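방문기 | 행사 | 자료실 | 문의
검색어를 입력하세요 검색

Rekitlow 공개일에 다녀와서

입장 등록은 오후 두 시부터였는데 조금 일찍 도착해서 로비에서 기다렸다. 안내 책자에는 '가사 노동의 전환점'이라는 문구가 표지에 크게 박혀 있었다. 이런 문구를 6월 한 달 동안만 벌써 세 군데에서 봤다. 우리 쪽은 숙박업소 세탁물을 다루는 작은 업체이고, 내가 이런 자리에 가는 이유는 하나뿐이다. 수건을 집어서 개는 기계를 언제쯤 살 수 있는지 알고 싶다.

첫 순서는 Marina Tzavaras 씨의 발표였다. 4층 강당이었고 의자가 모자라 뒤에 서서 들었다. 발표는 매끄러웠다. 사람이 손에 쥔 그리퍼로 작업을 하고, 그 기록으로 로봇 팔을 학습시킨다는 내용이다. Votia라는 이름의 이 프로젝트에서 지금까지 모은 천 다루기 기록이 2,000건이라고 했다. 그중 수건이 464건이라는데, 나머지가 무엇인지는 화면이 금방 넘어가서 적지 못했다. 같은 수건을 수백 번 집은 기록인지, 제각각 다른 수건인지 질문했더니 "섞여 있다"는 답이 돌아왔다. 비율은 끝내 듣지 못했다.

발표가 끝나고 조를 나눠 아래층 작업실로 내려갔다. 우리 조 안내는 Anastasia Karamanlidis 씨가 맡았다. 이분은 발표자보다 말수가 적었고 모르는 것은 모른다고 했다. 그 점은 마음에 들었다. 조명이 어두워서 수첩에 쓴 글씨를 집에 와서 절반쯤 못 읽었다.

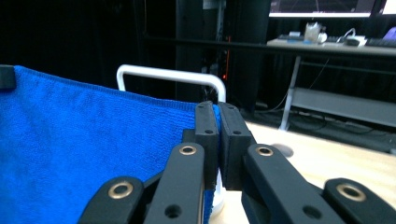
수건을 다루는 일에서 사람들이 흔히 놓치는 것은 모서리 찾기다. 건조기에서 막 나온 수건 더미는 어디가 끝인지 보이지 않는다. 우리 직원들은 눈으로 보지도 않고 손끝으로 더듬어서 단을 찾아낸다. 그래서 나는 이런 시연을 볼 때마다 수건이 처음에 어떤 상태로 놓여 있는지부터 본다. 이미 펼쳐져 있거나 가장자리가 드러나 있으면, 우리 현장에서 가장 품이 드는 부분은 건너뛴 셈이다. Karamanlidis 씨에게 더미에서 꺼내는 것부터 해 본 적이 있느냐고 물었다. 시도는 하고 있지만 보여 줄 단계는 아니라고 했다.

손가락 두 개짜리 그리퍼라는 점도 걸린다. 두꺼운 목욕 수건 두 장이 겹쳐 들어오면 어떻게 구분하느냐는 질문이 다른 참가자에게서 나왔다. 호텔 시설 일을 하는 분 같았는데, 나도 같은 걸 물으려던 참이었다. 답은 데이터가 더 쌓이면 나아진다는 것이었다. 요즘 이 업계에서는 모든 질문에 이 답이 나온다.

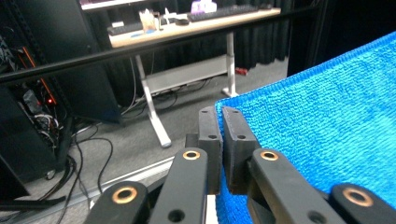
그리퍼로 파란 극세사 수건의 가장자리를 집은 모습. Rekitlow 작업실.

극세사를 쓴 것도 물어봤다. 우리가 받는 물량은 거의 다 면 수건이고, 오래 돌린 면은 뻣뻣하고 올이 풀려 있다. 극세사로 배운 것이 거기에 그대로 통하느냐고 했더니 소재별 비교는 Theodorakopoulos 쪽과 함께 준비 중이라고 한다. 결과가 나오면 보내 달라고 명함을 두고 왔다.

내려오기 전에 속도 이야기가 잠깐 나왔다. 책자에는 수건 한 장을 개는 데 57초라고 적혀 있다. 숙련된 직원은 몇 초면 끝낸다. 밤새 돌리면 된다는 설명도 이해는 하지만, 밤새 돌리려면 옆에서 걸린 것을 풀어 줄 사람이 없어도 되어야 한다. 그 항목은 책자에 없었다. 중간에 사람이 몇 번 손을 대는지가 나한테는 초 단위 기록보다 중요하다.

좋았던 점도 적어 둔다. 직접 손에 쥐는 도구로 기록을 모으는 방식은 납득이 갔다. 커다란 로봇을 우리 작업장에 들이지 않고도 실제 세탁물로 기록을 만들 수 있다는 뜻이니까. 만약 다음 단계가 현장 기록이라면 우리 선반 하나쯤은 내줄 생각이 있다. 다만 그 얘기를 꺼냈을 때 비용을 누가 대는지는 서로 말을 흐렸다.

휴게 공간에는 Vadance라는 회사의 이동 선반 부스가 있었고, 커피는 미지근했다. 상담 줄이 길어 자료만 들고 나왔다. 주차권은 안내 데스크에서 도장을 받아야 하니 다음에 가실 분은 잊지 마시길. 나는 잊어서 다시 올라갔다 왔다.

당장 구매 검토 목록에 넣을 물건은 없다. 가을에 한 번 더 공개한다는데, 더미에서 꺼내는 장면을 보여 준다면 다시 갈 것이다.

최종 수정: 6월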